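빨래 개기, 기계가 맡는 것과 손이 맡는 것

마지막 수정: 8월
인쇄하기 | 이메일로 보내기

로제메로(Rosemero) 세탁실에 개는 기계가 들어온 뒤로 일하는 순서가 꽤 바뀌었습니다. 숙소 여러 곳의 침구와 수건, 그리고 정기 고객 가정의 빨래를 함께 받는 곳입니다. 기계는 문덱스(Mundex) 것 한 대이고 수건과 베갯잇, 홑이불을 갭니다. 양말, 속옷, 아기 옷, 끈 달린 앞치마는 지금도 사람이 갭니다.

기계 앞에서 일하면서 새로 익힌 요령을 적어 둡니다. 집에서 그대로 쓸 수 있는 것도 많고, 작은 세탁소나 숙소 린넨실에서 일하는 분에게 맞는 것도 있습니다.

분류는 색보다 모양 먼저

예전에는 건조기에서 꺼낸 빨래를 흰 것과 색 있는 것으로 나누었습니다. 지금은 네모난 것과 네모나지 않은 것으로 먼저 나눕니다. 네모난 것은 기계로 가고 나머지는 작업대로 옵니다. 집에서도 이 순서가 빠릅니다. 수건, 행주, 베갯잇을 먼저 골라 한쪽에 쌓고, 남은 옷가지는 그다음에 사람별로 나눕니다. 네모난 것만 빠져도 더미가 절반쯤으로 줄어서 작은 양말이 눈에 잘 띕니다.

바구니는 세 개면 됩니다. 네모난 것, 입는 것, 짝을 찾아야 하는 것. 네 개로 해 봤는데 네 번째 바구니에는 늘 아무거나 들어갔습니다.

모서리를 잡고 한 번 털기

기계에 수건을 넣을 때는 긴 변의 두 모서리를 잡고 한 번 턴 다음 집게에 물립니다. 털지 않으면 가장자리가 말린 채로 들어가서 걸립니다. 한 번 걸리면 덮개를 열고 빼고 다시 시작 단추를 누를 때까지 줄 전체가 멈춥니다. 처음 며칠은 수건 200장을 개는 동안 멈춘 시간이 더 길게 느껴졌습니다.

집에서 손으로 갤 때도 같은 동작이 쓸모 있습니다. 건조기에서 막 꺼낸 수건은 짧게 한 번 털고 바로 접습니다. 여러 번 세게 털면 먼지만 날리고 올이 서는 정도는 비슷합니다.

건조가 끝나면 바로 꺼내기

건조기 안에 오래 둔 홑이불은 주름이 잡혀 기계 감지기가 끝단을 잘못 읽습니다. 그래서 건조가 끝나는 시각을 작업대 옆 칠판에 적습니다. 오전 10시 40분에 끝나는 건조기가 있으면 그 앞에 맞추어 손일을 멈추고 꺼내러 갑니다. 전에는 손이 비면 꺼냈는데 지금은 시각을 보고 움직입니다.

이 점은 일하는 사람마다 생각이 다릅니다. 순서가 정해져서 편하다는 동료가 있고, 쉬는 때까지 기계에 맞추게 되었다고 싫어하는 동료도 있습니다. 저는 둘 다 맞는 말이라고 봅니다. 지금은 건조기 두 대가 한꺼번에 끝나지 않게 시작 시각을 어긋나게 걸고, 그 사이에 쉬는 시간을 먼저 적어 넣습니다. 쉬는 시간을 나중에 끼워 넣으면 대개 없어집니다.

집이라면 휴대전화 알림 하나로 충분합니다. 자기 전에 건조기를 돌리지 말고, 꺼낼 사람이 깨어 있는 시간에 돌리세요.

작은 천은 쟁반 위에서

양말과 속옷은 흰 작업대에서 개면 흰 것이 안 보이고 어두운 작업대에서 개면 검은 것이 안 보입니다. 저희는 밝은 쟁반과 어두운 쟁반을 하나씩 두고 바꿔 씁니다. 집에서는 침대 위에 펼치는 분이 많을 텐데, 무늬 있는 이불보 위에서는 양말 한 짝이 쉽게 숨습니다. 단색 수건을 한 장 깔고 그 위에서 짝을 맞추면 됩니다.

검은 양말끼리 짝 맞추는 요령은 이렇습니다.

- 발목 고무단을 먼저 봅니다. 너비가 다르면 짝이 아닙니다.
- 고무단이 같으면 발뒤꿈치 위치를 겹쳐 봅니다.
- 그래도 모르겠으면 창가로 가져갑니다. 전등 밑에서는 짙은 남색과 검정이 같아 보입니다.
- 같은 양말을 여러 켤레 쓰는 집이면 안쪽에 색실로 한 땀 떠 둡니다.

말아서 뒤집어 끼우는 방식은 한쪽 고무단이 늘어나서 저희는 하지 않습니다. 두 짝을 겹쳐 반으로 접고 그대로 세워 넣습니다.

기계 옆에 둘 것

문덱스 기계 옆 선반에는 솔, 마른 천, 핀셋, 작은 손전등이 있습니다. 핀셋은 롤러 사이에 낀 실밥을 뺄 때 쓰고, 전원을 끄고 나서만 씁니다. 전원을 끄기 귀찮아서 손끝으로 실밥을 당기는 일이 제일 위험합니다. 긴 소매는 걷고, 목에 건 출입증은 주머니에 넣습니다. 머리끈은 선반에 여분을 두었습니다.

보풀은 하루 두 번 치웁니다. 점심 전과 퇴근 전입니다. 가정용 건조기도 필터는 쓸 때마다 비우되, 필터가 들어가는 홈까지 솔로 쓸어 주는 집은 드문 것 같습니다. 못 쓰는 칫솔이면 됩니다.

멈춘 까닭을 한 줄로 적기

기계가 멈추면 공책에 한 줄을 적습니다. 시각, 품목, 걸린 곳. 길게 쓰라고 하면 아무도 쓰지 않아서 한 줄로 정했습니다. 첫 달에 적힌 것이 124건이었고, 그중 46건이 끈이나 고리가 달린 수건이었습니다. 고리 달린 수건을 손일로 돌렸더니 다음 달 공책이 훨씬 얇아졌습니다.

공책은 기계를 고치는 데 쓰려고 시작했는데 사람 사이의 말도 줄여 주었습니다. 전에는 누가 넣다가 걸렸는지를 두고 서로 불편해하는 일이 있었습니다. 공책에는 이름 칸이 없습니다. 처음 양식에는 있었고, 작업자들이 빼 달라고 해서 뺐습니다. 작업장에 기계를 들일 계획이 있다면 기록 양식을 먼저 일하는 사람들에게 보여 주는 편이 낫습니다.

손목과 허리

수건을 하루 종일 접던 때는 오른손 엄지와 손목이 아팠습니다. 지금은 그 통증이 줄고 어깨가 뻐근합니다. 넣는 자세가 팔을 앞으로 뻗는 자세라서 그렇습니다. 기계가 힘든 일을 없애 주는 줄 알았는데 힘든 자리가 옮겨 간 셈입니다.

- 넣는 자리와 작업대 자리를 한 시간마다 바꿉니다.
- 발밑에 두툼한 깔개를 깝니다. 가장자리가 들리면 바로 테이프로 눌러 줍니다.
- 빨래 수레는 허리 높이까지만 채웁니다. 바닥에 깔린 것을 꺼낼 때 허리를 깊이 숙이지 않아도 되게 얕은 수레를 씁니다.
- 키가 작은 사람은 발판을 씁니다. 발판은 기계 앞쪽 끝까지 이어지는 긴 것이 좋습니다.

집에서는 침대보다 식탁이 낫습니다. 침대에서 개면 허리를 계속 굽히게 됩니다. 침대밖에 자리가 없으면 앉아서 무릎 위에 쟁반을 올리고 개세요.

품삯과 시간 이야기

기계가 들어올 때 제일 많이 나온 질문은 근무 시간이 줄어드느냐였습니다. 로제메로에서는 수건 개는 시간이 줄어든 만큼 얼룩 빼기와 수선을 늘렸습니다. 단추 달기, 터진 베갯잇 박기, 지퍼 손잡이 갈기 같은 일입니다. 수선을 배우는 데 모두가 40시간씩 썼고 그 시간도 근무 시간으로 쳤습니다. 바느질이 싫다고 한 사람은 배송 분류로 갔습니다.

모든 곳이 이렇게 하지는 않을 겁니다. 크워크(Kwok)라는 거래처 세탁소에서는 같은 종류의 기계를 들이고 오후반을 없앴습니다. 그러니 기계 이야기가 나오면 근무표가 어떻게 바뀌는지 종이에 적힌 것으로 받아 두세요. 말로 들은 것은 석 달 지나면 서로 다르게 기억합니다.

수선을 새로 맡으면서 알게 된 작은 요령도 적습니다. 베갯잇은 터진 곳만 박지 말고 양쪽으로 손가락 두 마디씩 더 박습니다. 실은 천보다 한 단계 어두운 색이 밝은 색보다 덜 보입니다. 바늘은 뚜껑 있는 통에 넣고, 작업이 끝나면 꽂은 바늘이 다 돌아왔는지 봅니다.

새로 온 사람에게 먼저 알려 줄 것

기계 다루는 법보다 정지 단추 위치를 먼저 알려 줍니다. 그다음이 손일입니다. 손으로 갤 줄 모르면 기계에서 나온 수건이 잘 개졌는지도 모릅니다. 첫 주에는 기계를 만지지 않고 작업대에서만 일합니다. 답답해하는 분도 있지만 바꿀 생각은 없습니다.

독자 의견

린넨실 근무 6년차
고리 달린 수건 이야기에 공감합니다. 저희는 바코토(Bakotow)라는 공용 작업장을 쓰는데, 고리를 안쪽으로 한 번 접어 넣으면 그냥 들어갑니다. 다만 두꺼운 목욕 수건은 안 되더군요.

두 아이 집
무늬 이불 위에 단색 수건 까는 것, 어제 해 봤는데 양말 찾는 시간이 확 줄었어요. 아이 양말은 고무단이 다 비슷해서 색실로 표시하려고 합니다.

오후반
어깨 아픈 것은 넣는 대 높이를 낮추면 좀 낫습니다. 저희는 다리 밑 나사를 돌려서 손바닥 한 폭만큼 내렸습니다. 그리고 작은 천도 언젠가 집게가 집게 되면 손일은 뭐가 남을까요?

글쓴이 답글
높이 조절은 내일 살펴보겠습니다. 작은 천 이야기는 저도 자주 생각합니다. 손에 드는 집게로 옷가지를 집어 보면 손가락으로 하던 일이 얼마나 많았는지 알게 됩니다. 수건은 모서리부터 잡으면 되지만 뭉친 천은 어디가 끝인지부터 찾아야 합니다. 집게로 집을 때는 가운데를 한꺼번에 물고 들어 올린 다음, 늘어진 쪽을 다른 손으로 잡아 펴는 것이 제일 덜 놓칩니다.

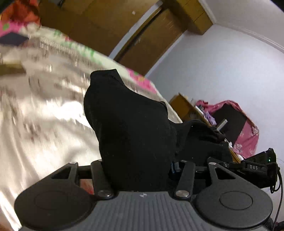
펴고 나서 짝을 찾고 뒤집힌 것을 바로 하는 일은 아직 저희 작업대에서 사람이 합니다. 세게 물면 얇은 천은 올이 당겨지니 스타킹 같은 것은 집게 말고 손으로 하세요. 남는 일이 무엇이냐는 물음에는 저도 답이 없습니다. 다음 근무표 이야기를 할 때 그 얘기를 꺼내 볼 생각입니다.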